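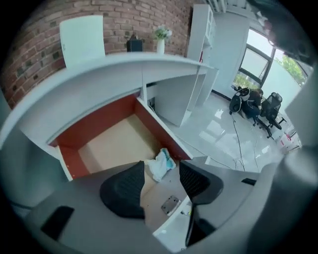 Kamonchanok Srisuk remarked on an earlier draft of this section that a reception desk is the only piece of office furniture designed from one side and used from the other, and that a survey of its storage should begin with the person who sits behind it. The remark was accepted in part. The coding scheme in Section 4.2 now starts from the seated position, although the dimensional survey in 4.1 was already complete and was left as it stood.

Figure 3. Curved white reception desk with open recess below the top, cable run on the partition, and white cabinet section adjoining. Brick wall behind. Office chairs at right, one on its side.

4. Storage below the counter

4.1 Survey

The survey covered 57 reception desks at 18 sites. All had a counter top raised for the visitor and some form of enclosed or open volume beneath it. Desks with a run shorter than 2,000 mm were excluded, as were desks that had been moved to another use (three at Zasport were serving as packing benches and were dropped before measurement). Curved runs were measured along the outer edge of the top.

The volume below the counter was divided for purposes of recording into bays. A bay is any part of the underside bounded on at least one side by a vertical partition that reaches from the floor or plinth to the underside of the top. Where a partition stopped short, the spaces on either side of it were recorded as a single bay. This rule produced some odd results at Vorodance, where the partitions had been trimmed to pass cable trunking and four apparent bays were recorded as one. We kept the rule for the sake of consistency.

Bays were then sorted by closure. Closed bays have a door or a drawer front. Open bays have neither. Recesses are open bays in which the floor or back is set apart from the surrounding carcass by a lining of another color or material. The desk in Figure 3 has a recess of this kind, with an orange-red interior panel around a floor area the color of cardboard. Linings were recorded by color only; attempts to record the material by inspection gave poor agreement between observers, particularly for painted board and laminate.

4.2 Coding of contents

Contents were coded at one visit per site, without notice to the reception staff but with the agreement of the office manager. The codes are as follows.

Work items: paper, stationery, visitor passes, devices in use.
Cleaning items: cloths, sprays, wipes, dustpans.
Personal items: bags, shoes, food, outer clothing.
Residue: packaging, offcuts, spare fixings, items left from installation.
Textile, unassigned: cloth or fabric whose use could not be determined.

The last code was added after the pilot. Observers had been assigning any loose fabric to cleaning, and on checking with staff a good share of it was found to be scarves, seat covers or the wrapping in which a monitor had been delivered. A crumpled cloth such as the white and light-blue one in the recess in Figure 3 is coded textile, unassigned, unless a member of staff identifies it. The observer does not handle it.

Items on the counter top were recorded on a separate sheet and are treated in Section 5. They are mentioned in this section only where they bear on what is stored underneath. The usual case is the flower vase. At several sites the vase on the counter had a counterpart in the nearest bay - a bottle of water, scissors, a folded towel - and these were coded as work items, a decision on which the two coders differed. Ankit Chaturvedi would have preferred a code for display maintenance. The number of items was too small to support one.

4.3 Cables

Cables were not coded as contents but were noted for each bay, together with the position of any outlet. Three arrangements were found.

In the first, the outlet is mounted high on a partition and the cable drops from it into or past the bay. Figure 3 shows a dark cable running down from an outlet near the top of a white partition. The arrangement keeps the plug within reach of a seated person and puts the slack where the knees or the stored items are. In the second, the outlet is at floor level at the back of the bay and is reached by kneeling. In the third there is no outlet in the desk, and power is brought across the floor from the wall or from a floor box.

The third arrangement was recorded separately because of its effect on storage. In desks fed across the floor, the bay nearest the point of entry was almost always given over to the cable and to whatever extension block it ended in, and staff described that bay as full even when most of its volume was free. The Holanda series, which has a removable rear panel at each end, did not show this effect to the same degree. We did not measure free volume in a way that would allow the difference to be stated as a figure.

Loose cable on the open floor was noted where present, but its connection to the desk was recorded only if both ends could be followed. On a glossy tiled floor a thin black cable is easily seen and not easily traced, and a number of entries on the sheets read "origin not found."

4.4 Adjoining furniture

Few desks in the survey stood alone. Most were joined to or placed beside a cabinet of matching finish, and at some sites a taller unit stood against the wall within a few steps. The white bookshelf cabinet in Figure 3, with glass-fronted shelving near its top, is of the taller kind. We expected that sites with such a unit would keep less under the counter. The data do not bear this out. Glass-fronted shelving tends to be filled with things meant to be seen, and items that would look untidy behind glass remain in the desk. Tall units with solid doors did relieve the desk, provided that the door could be reached without leaving the chair for more than a moment.

Seating was recorded by type and by clearance. Clearance was measured from the rear edge of the counter's working surface to the nearest fixed obstruction, with the chair removed. Where chairs were in the course of assembly, adjustment or repair at the time of the visit, as happened more often than we had allowed for, the seating entry was left blank and the desk retained in the sample. Chairs lying on their sides were not measured for seat height. A return visit was made in September to two sites in the Wudamby building to complete blank entries; the remainder are treated as missing.

The height of the seat matters to the use of the bays more than the width of the clearance does. A receptionist on a low task chair can see into an open bay and reach its floor. On a raised stool the same bay is out of sight, and its contents drift toward residue: flattened boxes, a spare caster, instruction sheets from the chair itself. Staff at raised desks frequently could not say what was in the lowest part of the bay until they bent to look.

4.5 Observations on the recess

The lined recess deserves a separate note. Designers interviewed for Section 3 described the lining as a decorative matter, intended to give the interior of a white desk some warmth when seen from the side. Staff read it differently. At sites with a lined recess and plain bays in the same desk, the recess was treated as the better shelf and was more often wiped, and it held fewer things. Plain bays took the boxes and bags. Whether this is due to the color, to the position of the recess (usually close to the seat) or to its shallower floor cannot be settled with the present sample, in which the three go together in all but two cases.

Curvature had a smaller effect than expected. The wedge-shaped ends of curved runs are hard to fit with drawers and were mostly left open, but they were used about as fully as straight bays. Long flat items were the exception. Sign boards and folded display panels will not sit in a curved bay and were found leaning behind the desk, on the floor beside it, or upright on the counter top.

Coding sheets and the bay plans for all sites, as revised in August 2026, are held with the survey records and follow the numbering used in Table 2.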